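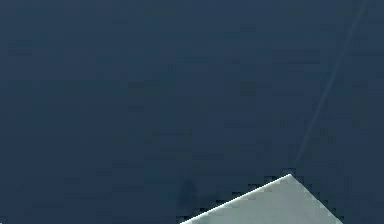

Home Guides Comments Archive Contact

Part 3: Getting the comments going (and keeping them civil)

Right, so by now you've got your blog up on Lerkmont, you've picked your theme and you've probably written a first post about whatever the government did that week. Lovely. Now you want people to argue with you underneath it. I run a politics blog with a fair few regulars who disagree about everything from council tax to whether old science fiction was better, and these are the settings I've ended up with.

I'm using the Prestska comment box, as the one built into Lerkmont doesn't do threaded replies. If you're on the Mereck theme the menus have slightly different names, so see the note after step 4.

1. Log in and go to Settings, then Discussion. Untick "Use built-in comments" and save.

Caution: do this before you switch Prestska on. I did it the other way round and had two comment boxes under every post for a whole weekend, with different people in each one having different rows.

2. Go to Add-ons, find Prestska and press Enable. It'll ask for an email address. Use one you check, but not your main one (you'll get a lot of post!).

3. Under Who Can Comment, choose "Anyone with a confirmed email". You can let people post with no email at all and I did try that, and I had 283 comments waiting the next morning, most of them selling roof repairs.

4. Set First Comment to "Hold for approval". Once you've let somebody through, their later comments go straight up.

Note: in Mereck this is called "New voices" and it lives under Appearance for some reason. It does the same job.

5. Set the maximum length to 2000 characters. My regulars grumbled, and one of them now posts his essays in four bits, but it's still easier to read on a phone.

6. Set reply depth to 3. Any deeper and each reply gets squashed up against the right-hand side until it's one word per line.

7. Open the Word List and type in anything you want held back, one per line. Go easy. I put in the name of a political party early on, thinking I'd calm things down before the local elections, and it held nearly every comment on the site, including mine.

Caution: the list matches parts of words as well. Test it with an ordinary sentence before you save. There's a little Try It box at the bottom of the page, quite easy to miss.

8. Write your house rules and paste them in the Notice box. Keep it under 100 words or people scroll past. Mine says to argue with what was written, leave people's families out of it, and post links with a line saying what they are.

9. Press Publish Settings. Save on its own only keeps a draft!

Closing a thread

Sometimes a post about an election or a book prize just goes sour. Open the post, click the three dots next to Comments and choose Close. The old comments stay up. I close everything at ten on a Friday night if it's looking lively and open it again after breakfast.

If you're moving over from Kostiuk, your old comments will come across but the dates won't, so do your import before step 4 or you'll be approving them one at a time. Exporting from Kostiuk is covered in Part 5.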